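Unit 2: Setting up the kitchen cell in simulation
Goreritz Technical College - Robot Maintenance and Setup
Handout, revised 14 May 2026

Before the lab, read the section on joint limits in the Nedton manual. You will need your own copy of the Pitar scene file. Do not work from the shared one.

2.1 Loading the cell

Open the scene and wait for the arm to load at its home position. Check that the base is fixed to the floor and that gravity is on. If the arm sags when you press play, the joint controllers have not started. Stop, reset and load it again.

Move the arm to the first approach pose with the fingers open. Leave a clear gap between the fingers and the rim of the object. A start pose that is already touching something gives large contact forces on the first step, and the log will be useless. 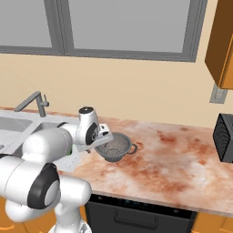 Figure 1. Approach pose at the colander, fingers open.

Write down all the joint angles, then save the pose under your own initials. The run used for marking is 1302 steps long, so set the log length to match.

2.2 Checking the hand frame

The most common fault in January was a hand frame turned the wrong way after an import. The arm looks fine at home and then comes in with the wrist rolled. Jog the hand along its own axes, one at a time, and compare each move with the arrows on screen. Fix the frame in the robot file - do not correct for it in the task script.

Next, check reach at the sink. The basin floor is lower than the counter, and the hand has to clear the rim on the way in.

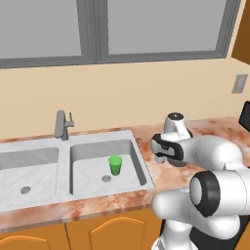
Set the safe height first and test it with the hand level with the back of the basin, then the front. The Lachance planner will sometimes pick an elbow position that takes the forearm too close to the counter edge. If it does, add a waypoint and plan again. Keep the speed at 18 per cent until you have a clean pass.

2.3 What to hand in

Your saved poses, the log from one full run, and a short note on any change you made to the robot file. Name the log with your initials and the unit number. Notes over 165 words will be sent back.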